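Durninier Channel upholstered bed, reviewed
Tue 27 August
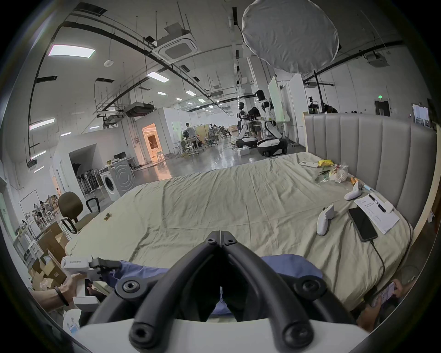
The headboard: grey upholstery, vertical channels, light wooden frame.

The Durninier Channel arrives in 3 cartons. The headboard carton is the heavy one and needs two people on a staircase. Kurkero, the retailer, delivers to the room for an extra charge, but does not take packaging away.

Assembly took some 30 minutes longer than the leaflet states. Most of that went on the side rails. The brackets are handed, the leaflet does not mark left and right, and the bolts will start in either. Hex key supplied; a ratchet with a long bit is quicker. The centre rail sits on 2 adjustable feet, which should be wound down after the mattress is on.

Slats are sprung and held in rubber caps. There are 16 a side. Spacing is close enough for a foam mattress, and none have moved in a month of use. The caps squeaked for the first week, then stopped.

The headboard is the best part. The channels are evenly stitched and the padding is firm enough to lean on with one pillow. Dust collects in the grooves – a soft brush attachment deals with it. The cover is fixed, so spills have to be cleaned in place. I would have paid more for a removable one.

Against the Nedelcu at a similar price, the Durninier has the stiffer frame and the worse instructions. The Nedelcu also has a lower headboard, which suits a room with a sill behind the bed. A fitted sheet in the standard deep size goes on without trouble; the Harneo one I tried was tight at the corners.

Rating: good. Check the bracket orientation before tightening anything.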